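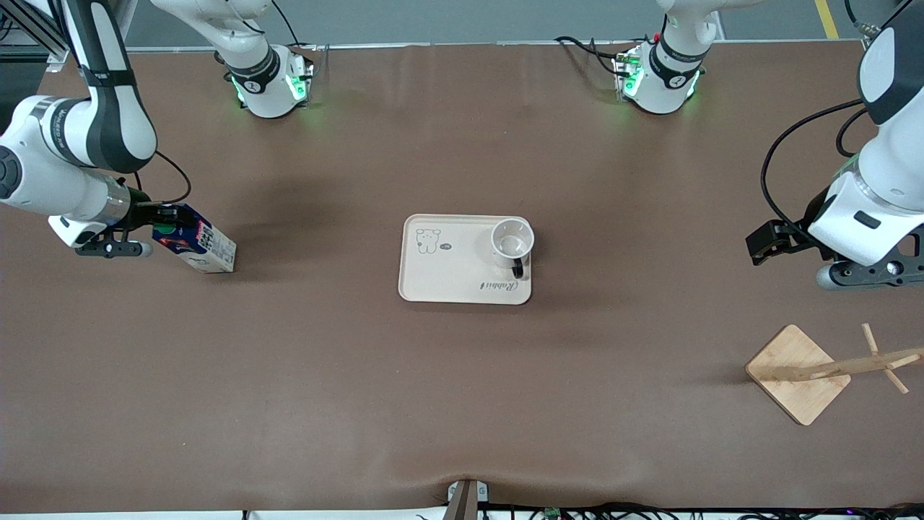 Two-armed unit on the bench at Undell, one gripper on a milk carton, mug on the tray.

Gulolcombe's shared kitchen trial is headed for a second round of money, with Drarnell asking for a bigger equipment budget before the new year's plan is locked in July.

The request, tabled Monday, covers a second pair of arms, spare grippers and a proper bench at the Pennington site. Drarnell already runs one pair at its Undell workshop, where the jobs are the small stuff. Cartons, mugs, trays.

Equipment lead Lingyun Peng said the arms were not the hard part of the budget. "It's the bits. Cables, brackets, fingers for the grippers. We budgeted $1765 for spares last year and spent $2422."

This time she wants spares as their own line, plus 20 per cent on top for freight. Quotes from two suppliers are in, a third is late.

Reginald Boateng, who looks after the centre's finances, is not sold on buying outright. Leasing would spread the cost over three years and cover servicing, he said, but the lease quote leaves out the bench and the wiring. "I want to see both on one page befor anyone signs."

Floor space is the other snag. Pennington's back room is roughly 70 square metres and part of it is still storage. Power has to be upgraded as well, and the electrician's price hasnt come back.

If the money is approved, orders go in straight away. Delivery is quoted at 20 weeks. If not, Undell carries on with the one pair and the request goes back in with next year's capital bids.

Written comments to the Gulolcombe office by 5 pm Monday.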